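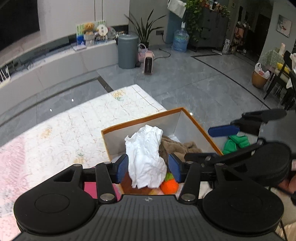

White cloth and open box

Trail camera by the river keeps filling the card with nothing. What am I doing wrong?

Posted December 24, 2020 by reedwarden
Wildlife photography > Trail cameras and remote setups

I've been trying to get a picture of the otters on a small side stream of the Illa. I know they use it, there is spraint on the same flat stone every time I go and there were prints in the mud after the last high water. I have permission from the farm to leave a camera there.

The camera is a Tinent, the basic model with the no-glow lights. I strapped it to an alder on the outside of the bend, at chest height, looking across the water to the stone. It was out for eight nights. When I got the card home there were 1,052 pictures on it. I have gone through every one. Two have an animal in them. One is a heron's back end and the other is what I think is a rat. The rest is water, grass and a branch moving about.

Settings were: photo mode, three shots per trigger, sensitivity High, delay between triggers at the shortest it will do, time stamp on. The batteries were nearly flat when I collected it, which annoyed me as they were new.

What I have tried so far:
I turned the camera slightly so the sun doesn't come straight into it in the morning. I cut back some of the grass under it. I formatted the card in the camera. None of that made much difference when I put it out again for one night.

I would like to know whether this is a faulty sensor or if it is how I've set it up. The shop I bought it from will exchange it but I have to send it back at my own cost. I would also like to know if I should switch to video. I've read that otters are often too quick for the photo mode and you end up with a tail.

I am not after anything for a competition. One decent frame of an otter on that stone would do me.

sedgeandsallow wrote:

I don't think it's faulty. It is doing what these cameras do when they are pointed at water with the sensitivity turned up.

The sensor on a Tinent, and on nearly all of them at that price, looks for something of a different temperature moving across in front of it. It doesn't know what an otter is. Sun on rippled water, warm grass blowing against a cold bank, a branch that has had the light on it for an hour, all of these can set it off. If you look at the time stamps I would guess most of your empties are in daylight and come in bursts when it was windy or bright. If they are spread evenly through the night as well then I'd start to wonder about the sensor.

I'd change these, in this order.

Height. Chest height is much too high for an otter. Bring it down to knee height or lower. I use a short stake knocked into the bank, and I check that it doesn't wobble when I push it. A thin tree sways more than you would think and the camera sways with it.

Direction. Don't look across the water. Get on the same side as the stone and look along the bank, so the stone is in the middle of the picture and there is bank behind it. The water should be a small part of the view or out of it altogether. An otter coming out of the water has a wet, cold coat and doesn't show up well to the sensor at first, so you want it to be walking through the view for as long as possible. Pointing along the path it takes does that.

Distance. Two metres is good for a stone. Much nearer and the flash burns the animal out to white. Much further and the sensor may miss it.

Sensitivity. Put it on Medium. In summer I go down to Low.

Delay. Leave it short. Otters don't hang about, and once you have sorted out the direction you won't get the thousands of empties anyway.

Cut the grass properly, right down, between the camera and the stone. It was growing back by my second visit at one site and I got a whole April of the same three stalks.

As for the batteries, a thousand pictures with a good number of them at night will do that. Lithium ones last longer in the cold than alkaline. Rechargeables are all right in some cameras, but the Tinent reads them as half empty when they're full, so I stopped bothering.

Do a walk test before you leave it. There's a setting for it in the menu. Crawl past the stone if you can stand the mud, as walking past upright tells you very little when the animal is the height of your shin.

gravelbar wrote:

same thing happened to me, i got 2,000 pictures of a fence. moved it and it was fine. video uses up the card faster so get a bigger card

Peatcutter wrote:

Agree with most of the long reply. I'd add a few things as I have run cameras for otters for a fair while, though on a lake and not on a stream.

On video, yes, I would switch. I set mine to eight seconds at night. Longer clips eat the batteries and the otter has nearly always gone by then. You can pull a still from the clip if all you want is a record, but it won't be sharp enough to print at any size. If you want a proper photograph of it then the trail camera is for finding out when it comes, and after that you sit there with a real camera at the right hour. I did it this way from the Þórarinsdóttir hide. The trail camera showed them coming past a little before first light and again late in the afternoon, and I only sat for the afternoon one, being no good at mornings. It took a lot of afternoons.

Hybrid mode, where it takes a photo and then a clip, sounds like the answer but on the cheaper cameras there is a gap between the two and the gap is where your otter is. Try it and see. I gave it up.

For going through the card, don't open every file one by one. I use Nusis on the laptop, which puts everything up as small pictures in a grid with the time under each. You can scroll through a week's worth in a few minutes, and anything that differs from the one next to it stands out. It has a sorting feature that is meant to remove the empties for you. I wouldn't trust that with night pictures. It threw away a perfectly good mink of mine and I only found it in the bin folder by chance.

Please also think about flooding. You mention high water. If the camera comes down to knee height on a stream that rises, it needs to be somewhere you can get it back from, or tied to something that will still be there. I put a cord from the camera to a root well up the bank as well as the strap. I have lost one. The housing is sold as weatherproof and it is fine in rain, but it isn't made to sit under a river.

One point where I differ: I wouldn't put a stake in close to the stone while they're using it regularly. They notice new things. If there's a natural spot a bit further back, take that and accept a smaller otter. And don't keep going to check. Once a fortnight is plenty, and go in the middle of the day.

You'll also want to check the law where you live about disturbing otters at a holt. A sprainting stone in the open is generally a different matter from a den, but if you find that they're lying up near it then move the camera off.

reedwarden replied:

Thanks all. I went back through the time stamps and you are right, nearly all of them are between late morning and mid afternoon, with hardly any at night. So I won't be sending it back.

There is an old gatepost on the same side as the stone, a bit further off than I'd like but it doesn't move. I'll put the camera low down on that, looking along the bank, on Medium and on video. The cord is a good idea. The post has been under water at least once going by the line of dried weed on it, so I'll be keeping an eye on the river level.

Is there any harm in leaving the time stamp on? It takes up a strip along the bottom and covers the near edge of the bank.

sedgeandsallow wrote:

Leave it on for now. The time is saved in the file as well, so once you know the clock is right you can turn the strip off. Check the clock after every battery change, mine goes back to midnight on the first of January if I'm slow about it.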